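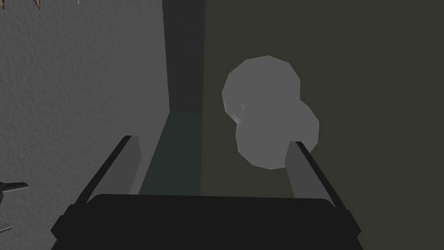 Wovon hängt die Lebensdauer von Mietwäsche im Krankenhausbetrieb ab?

Sie hängt vor allem von der Trocknung und vom Mischungsverhältnis des Gewebes ab; die Zahl der Waschgänge allein erklärt den Verschleiß nur unvollständig.

Abbildung 3. Zwei Greiferfinger mit grauer Innenseite an einem schwarzen Greiferkörper, Computergrafik.

4.2 Verschleiß im laufenden Umlauf

Die Auswertung stützt sich auf 1137 Bettlaken, die im Textilservice Ladside über den gesamten Erhebungszeitraum im Umlauf waren. Laken, die vorzeitig ausgesondert wurden, sind im Datensatz enthalten und mit dem Datum der Aussonderung versehen. Stücke ohne lesbare Kennzeichnung wurden vor Beginn der Auswertung ausgeschlossen. Die Ware stammte aus zwei Lieferungen der Firma Gurnatex und unterschied sich im Baumwollanteil sowie in der Ausführung der Säume.

Für die Prüfung der Reißfestigkeit wurden 400 Laken zufällig gezogen. Die Entnahme der Streifenproben erfolgte in Kett- und Schussrichtung, jeweils mit Abstand zur Saumkante. Im Labor Vasiliauskas wurden die Proben vor der Messung im Normklima ausgelegt. Die Messwerte in Schussrichtung streuen deutlich stärker als jene in Kettrichtung; ein systematischer Einfluss der Lieferung ließ sich hierfür nicht nachweisen.

Der Festigkeitsverlust verläuft in beiden Gewebegruppen zunächst flach und nimmt im letzten Drittel der Nutzung zu. Beim reinen Baumwollgewebe setzt dieser Anstieg früher ein. Das Mischgewebe behält seine Festigkeit länger, zeigt jedoch eine stärkere Vergrauung und wird daher häufiger aus optischen Gründen ausgesondert. Für den Betreiber ist diese Unterscheidung erheblich – ein vergrautes Laken kann in nachgeordneten Bereichen weiterverwendet werden, ein eingerissenes in der Regel nicht.

Einen gesonderten Effekt hat die Resttrocknung. In der Anlage Poltari wurde ein Teil der Ware mit verkürzter Trocknerzeit behandelt und anschließend auf der Mangel fertig getrocknet. In dieser Gruppe lag der Anteil der Aussonderungen wegen Saumschäden um 33 Prozent niedriger als in der Vergleichsgruppe. Die Mangeltemperatur blieb unverändert. Ob sich der Befund auf Frottierware übertragen lässt, wurde nicht untersucht, zumal diese Ware die Mangel nicht durchläuft.

Einschränkend ist festzuhalten, dass die Beladung der Waschstraße im Dezember betriebsbedingt von der üblichen Menge abwich. Die betroffenen Posten wurden in der Auswertung belassen und gesondert gekennzeichnet. Eine Berechnung ohne diese Posten führt zu gleichgerichteten Ergebnissen mit etwas breiteren Konfidenzintervallen.

Für die Beschaffung folgt daraus, dass Angaben zur Waschbeständigkeit stets zusammen mit den Trocknungsbedingungen ausgewiesen werden sollten. Die Kostenrechnung in Abschnitt 4.3 legt einen Bestand von 3000 Laken zugrunde und behandelt beide Gewebegruppen getrennt.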